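Black Cloth, Dark Table, White Board
Speaker notes, Kedby Makers' Weekend, May 2021

Slide 1. Title

Wait for the door to close, then start. Say hello, say how happy I am to be talking about curtains (I am!). Ask for hands: who has ever stood behind a table and shown people how to do something? Folding, knotting, repairing a clock, icing a cake, all of it counts. Keep the hands up. Who knew what was hanging behind them at the time? Most of the hands will drop and that gets us going.

The talk is for people who work at a table while other people watch. It covers three things you can buy or make yourself: a curtain, a tabletop and a board. Fabric samples go around during slide 3, so start them at the left side of the front row.

Slide 2. The old setup at Humphreys

Tell the Humphreys story, short version. I taught basket repair in their upstairs room for a whole winter. Behind me there was a corkboard, a fire notice, a row of coat hooks and a window onto the parking lot. In February a lady in the second row asked me about a van. She'd been watching it try to park through the entire section on splicing, and I don't blame her, it was a very good van.

The next week I pinned a bedsheet over the lot of it. Pale blue, with creases from the packet. It was better. It was also a pale blue bedsheet with creases, and it glowed every time a cloud moved. But people looked at the table, and I got three questions about splicing, and I went home completely hooked on the subject.

Pause here. Drink some water.

Slide 3. Choosing the curtain

Hand out the samples now. There are four: thin polyester, cotton sateen, wool serge, and the heavy brushed one from Molier that I love and will try not to go on about.

Ask people to hold each one up toward the ceiling light and tilt it. The polyester flashes. The sateen flashes more softly, and it's the one people always want because it feels lovely. The serge and the Molier cloth just swallow the light. Let them play with it for a minute, it's more convincing than me talking.

Points to get in:
Black goes further back than navy or gray. It reads as depth, and your work comes forward.
Buy wider than the wall. I use 100 percent extra, so double the width, and then the cloth falls into soft upright folds by itself. Pull it flat and every crease and seam shows up.
Let it drop below the level of the tabletop. You want it to carry on down behind the table with no gap, or you get a bright strip of wall exactly at the height of your hands.
Black picks up lint like nothing else on earth. Bring a roller. Bring a second roller.

If anybody asks about the order number for the Molier cloth, it's 442 in their sample book, and I have it written inside my coat.

Slide 4. Hanging it

My first rail was a broom handle on two bookends. Show the bracket I brought, pass it around too if there's time.

What I use these days is a 12-foot rail in sections, on two stands, with a sandbag on each foot. Clips every hand's width. Do the outside edges first, then the middle clip, then halve the gaps until it's all up. You will be tempted to start at one end and work along, and you will have a big wad left over at the other end, and then you'll be taking it all down with people already coming in.

Steam it once it's hanging. A handheld steamer is plenty. Work from the top downward and leave the folds alone, you're only after the packing lines.

(If we're running late, skip the bit about the stepladder at Pulter.)

Slide 5. The table

So now the wall has gone quiet, and suddenly you notice how loud your table is. Mine was orange pine with a burn in it the shape of a pear. I was fond of that pear.

A dark matte top is what I recommend, charcoal or near enough. You can paint one, you can cover one, you can buy one. I've painted two and covered one, and the painted ones have worn better. Use a flat finish. Satin looks perfectly fine in the tin and in the shop, and then you set a lamp over it and there's a white pool right where you're working.

A squared-off back edge is good against the curtain, it gives a clean line where the table stops and the cloth begins. I do like charcoal better than true black for the top. With black on black the edge disappears and people in the back can't tell how deep the table is, so when you reach for something it seems to come out of nowhere. Fun for magic acts, tiring for basket repair.

Slide 6. The board

My favorite part! Slow down.

With the curtain and the table both dark, your eye has nothing to land on until you give it something. So lay a plain white rectangular board in the center, with the long side running away from the person working. People look at it before anything's been put on it. I've tested this on my whole family, one after the other, and they all stared at the board.

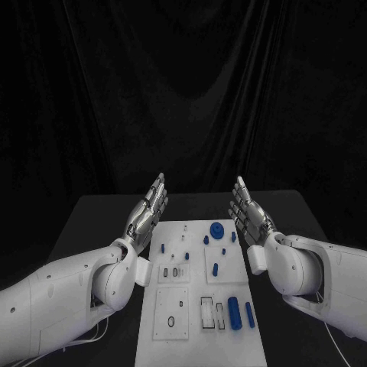 Why run the board lengthwise instead of across the table?

It leaves dark tabletop on both sides for tools and spare pieces, and the work can move from the near end to the far end as you go, so the people watching can follow the order of the steps.

Next, what to make it from. I've used painted board, foam board, a shelf, and once the back of a picture frame at Pulter when I left mine on the bus. They all do the job as long as they lie flat. Look along the edge at eye level before you buy. A slight bow will rock every time you press on one corner, and a rocking board makes a little knocking sound that I can hear in my sleep.

Size: take the biggest thing you'll be showing, lay it down, and leave a hand's width all the way around. Much bigger than that and you've simply got a white table again.

Clean it between sessions with a damp cloth. Once it has yellowed or scuffed, flip it, and when the second side goes, sand it and paint it.

Slide 7. Light

Only one slide on this, I could do an hour.

Two lamps, one from each side, both a bit higher than your head and pointed at the board. A single lamp gives you one long hard shadow and if you're right-handed it usually lands on the very thing you're pointing to. Keep both lamps off the curtain. If you see gray patches in the folds, swing the lamps forward until they're gone.

Then go and sit in the back row. Really go and sit down, in the actual chair, with your coat on your lap. I found out at Kedby last time that half the room was looking at the underside of my lamp.

Demo: switch off the left lamp, hold up the coil of cane, switch it back on. Let them react. Then turn the cane slowly over the board so the weave catches.

Slide 8. What goes on the board and when

One thing at a time, and take it off again when you've finished with it. I find this so hard! I love my tools and I want everybody to see all of them.

What helped me was a tray at my feet. Everything lives in the tray until its turn. The sides of the table are for the next thing and the last thing, and that's all they hold.

Pale materials are tricky on white. Bleached cane nearly vanishes, and so does white thread. Keep a second board in a mid gray and swap it in. For very small parts (needles, clock screws, seed beads) put down a scrap of felt first so they don't roll. Colored felt is great, a deep red or a green, and people perk up when it appears.

Sleeves matter too. Plain, and pushed up. I taught one whole session in a striped shirt and watching my own recording afterward made me seasick.

Slide 9. Packing it all down

People always ask, so get in ahead of them.

The curtain goes on a cardboard tube, rolled with the good side in. Folded cloth needs steaming every single time, rolled cloth hardly ever does. The carpet store will give you tubes if you turn up near closing and ask nicely.
The rail sections go in a ski bag, and so do the stand poles.
The board goes between two towels, flat, and last into the car so nothing sits on it.
Clips in a jar with a lid. I've counted on a bag exactly once.

With practice I can be out of a room before the chairs are stacked.

Slide 10. If you only do one thing

Somebody will say they can't store a rail and a curtain and two lamps. Fair enough, I couldn't either for years. Start with the board. Any flat white board on the darkest table you can borrow will change how people watch you, and you can carry it under one arm. Add the curtain when you find the cloth you like, and the lamps after that.

Collect the samples before questions, or the Molier one will go home in a pocket again.

Questions

Likely ones, with the short answers:

Washing the curtain - don't, brush it and air it. Serge shrinks and I have the very small curtain to show for it.
Outdoors - wind gets into the folds straight away. Shorter cloth, more sandbags, a wall behind if there is one.
White curtain instead - lovely for dark objects, but then every shadow of yours is on it too.
Filming - same setup works well, just check the focus has found the board and not the cloth.

The table up front is free to try after the talk. Invite people to bring whatever they have in their bags, put it on the board, and walk to the back to look at it. Leave both lamps on.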